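Handout 6: Planning the equipment for a small data collection station
Course: Robotics Laboratory Management
Prepared by Faizal Sumampouw

Please read this handout before the exercise in August. Bring a calculator and the price list from Handout 5.

1. Start from the task

Many student budgets start with the robot. I ask you to start with the task and the number of hours people will work. Two persons with handheld grippers need a table, light, power and storage for the recordings. If these are weak, an expensive arm will wait for data.

2. Four cost groups

Write every item in one of these groups.

Hardware: handheld grippers, cameras, marker blocks, mounts.
Station: desk, partitions, monitor with stand, power adapters, cables.
Consumables: finger pads, batteries, printed markers, objects for the tasks.
People: training, operator hours, checking of recordings.

Students often forget the third group. In our class case, the Sutow laboratory received an equipment budget of 2000 dollars for one station and put all of it in the first group. After 17 working days the finger pads were worn and there was no money line for new ones.

3. Comparing two offers

The Grullent offer has a lower price per gripper, but spare parts are sold only in sets. The Jirnden offer is 551 dollars for each gripper and includes one set of pads. To compare them fairly, calculate the cost for 40 hours of recording and not only the purchase price. Add shipping, and add the time of the person who will calibrate the tool.

4. Space and cables

Draw the desk from above before you order. Mark where the operator stands and how far the arms must reach. Cables should have their own line in the budget, with the length written beside it. A monitor stand also takes space on the desktop, so its open legs must be in your drawing.

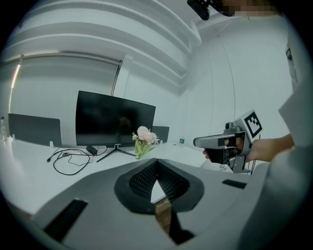 Asabe Edet asked whether the monitor and the desk should be charged to the robot project at all, when the department will keep using them after the project ends. My answer is that you may share the cost, but the share must be agreed in writing before the order.

5. Exercise

Prepare a one-page budget for the Yusof station, with two operators. Show which purchases can wait until the second month. Ratih Rahman will collect the papers at 4 p.m.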